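Tarnach Fruit Hall - grape questions, answered fast

3 min read

Same questions every season, so they go on one page now. Prices and hours are at the front desk, not here.

Which grapes do you have?

Pale green and dark purple-black, mostly. Green ones come from Darkik, dark ones from Fernard. Both sold by the bunch. If you want a 16 lb case, order 2 days ahead.

Can I pick up a bunch before I buy?

Yes please. Hold it from underneath, whole hand, don't pinch the stem end and let it swing. Berries drop off that way.

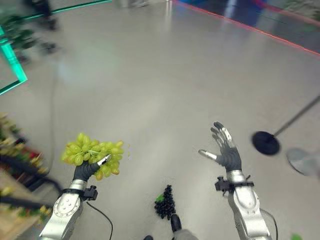
Grapes bruise easier than people think, and the floor in the hall is polished concrete, so a fall is not gentle. The green bunch held up in a full grip is the right idea, berries spilling over the fingers and all. The dark one down on the concrete goes in the wash-first pile. Tell us if you drop one - no charge, we just want it off the floor before somebody steps on it.

Do I need to wash them?

Yes. Cold water, colander, right before eating. Not before storing. The dusty look on the skin is bloom, it's natural, it comes off in the rinse. Anything that's been on the floor gets seperated out and rinsed twice, bad berries pulled.

What's the best way to lay them out at home?

One layer if you have the room. Slatted wood is good, air gets under. A rack works too. Don't pile a second bunch on top, the bottom one goes soft and leaks.
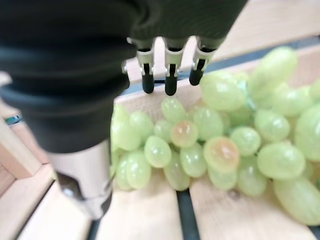 One customer wrote in to say that slats never worked for her, the small berries slip down the gaps and she finds them a week later. She puts a thin towel under now and swaps it every morning. Fair enough, try that.

How long do they keep?

In the fridge, a week, often more. Unwashed, in a bag with holes. On the counter, 2 days and then they start to wrinkle. You can freeze them - pull them off the stem first, freeze flat on a tray, then bag.

Where do I go once I'm in the hall?

Look for green. Green wall, green trim on the glass, flowers along the railing. Watch your feet on the pale floor, there can be a cable across it. Please don't lean on the railing or pull at the flowers, the plants are'nt for sale.

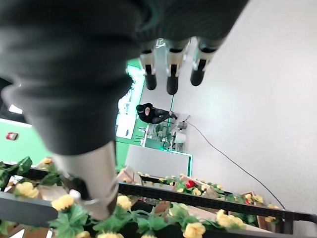
Can I bring them back?

Same day, with the bunch. We swap, no cash refunds.

Are they seedless?

Green, yes. Dark, no, a few seeds each. Cut them lengthwise in quarters for little kids, both kinds.

Do you have grapes in January?

Not ours. Thygesen brings in some, different price, ask at the desk.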